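Matheson Blocks - Read Me First

Thanks for stopping by! Matheson Blocks is a collection of tabletop pictures of plain colored cubes, together with short written notes on how each table was laid out. We put it together because we kept wanting a set of very simple objects to practice describing, and everything we found was either too fancy or too tidy (real tables have marks on them, and so do ours).

The collection holds 2,086 pictures from 211 layouts. The notes were written by Liviu Ene and checked by Muthoni Waweru, who also drew up the word list below and has very firm feelings about the difference between pink and red.

What is on the table

Every layout uses cubes on a white work surface. The cubes come in more than one size, and we turn them by hand before each layout so that some show a flat side and others show a corner. There are no letters or numbers to look for in the notes, only color, size and place. Large cubes tend to end up near the front, mostly out of habit - we did try to break ourselves of it in the later layouts, with mixed results.

A layout we come back to often when showing people around has a big pink-red cube on the left, with a smaller green one farther back and turned corner forward. The top of the big cube looks a good deal lighter than its sides, more of a salmon, and its surface is full of little pits. Please give it one color name for the whole cube, even so.
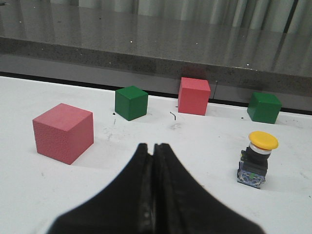 How the notes are written

Each note is a few lines of everyday English. We name the large cubes first, then the small ones, then anything else lying on the surface. Scuffs, specks and stray bits of wire count as "table marks" and get a line of their own. Shadows are left out unless they make two cubes hard to tell apart.

Color words we use: red, pink-red, green, blue, yellow. If you find yourself reaching for "coral" or "raspberry," and we have all been there, pick the nearest word from the list and move on.

Files

layouts.csv - one row per layout, with the note
words.txt - the color and place words, with Muthoni's comments
checks.csv - the 40 layouts that were described twice

Known problems

Left and right are always given from the viewer's side, but a handful of early notes may still have them swapped. Place words such as "near" and "behind" were used a bit loosely in May and have only partly been cleaned up.

Last updated 12/12/2023. Corrections are very welcome, even tiny ones - send them to Liviu with the layout number.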